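Visit report: Plillitska handling laboratory, Skarnthorpe, 19 December 2018

The laboratory opens its doors to outside engineers twice a year, in September and again before Christmas. I attended the winter session on behalf of Derner, where we pack toiletries and short-run drinks cartons and still do most of the mixed picking by hand. Walter Benavides ran the morning talk and Ekene Anozie the demonstrations.

The talk dealt mainly with grip force. Plillitska's view is that most damage to soft packs happens at closing, and that force limits should be set per item class. The present item library holds 32 products in three classes: rigid carton, small box and squeeze tube. Gable-top cartons are taken by the top seam, where the board is doubled.

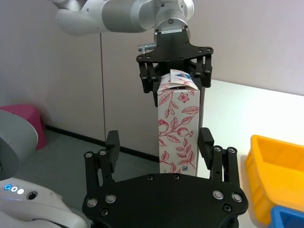
Anozie was candid about the drawback. A seam grip leaves the body of the carton free to swing, so transfer speed has to come down, and a full carton needs a lower acceleration limit than a part-filled one. The limit is set from the item record. I asked whether it could be set from a measured weight and was told that this is planned but has no date.

We use cookies to improve your experience on this site. By continuing to browse you accept our cookie policy. Accept | Manage settings

After the break we moved on to sorting. The test uses parallel-jaw grippers on two arms working over a shared table, with goods stood upright in shallow trays and a deeper bin to one side. Standing tubes on their caps gives the jaws a flat end to approach, though it does depend on someone placing them that way.
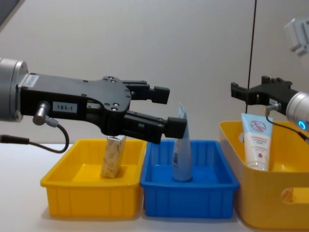 Two-arm station with yellow and blue containers.

Three points were raised by visitors. The first was clearance between neighbouring items, which Benavides said is the main cause of rejected grasp plans. The second was jaw wear. Fingertips are inspected every 2000 cycles and changed as a pair. The third, from the Shojaei party, was whether both arms may enter the same container together. At present they may not, and the second arm waits.

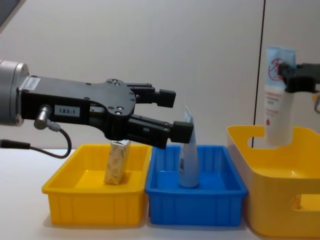 For our own line the waiting time matters more than the grip. Our totes are narrow and any shared access would stop one arm for a good part of each cycle. A divided tote might get round this, and Anozie has agreed to look at our drawings. I have also asked for the force settings for the squeeze tube class and a copy of the fingertip inspection sheet.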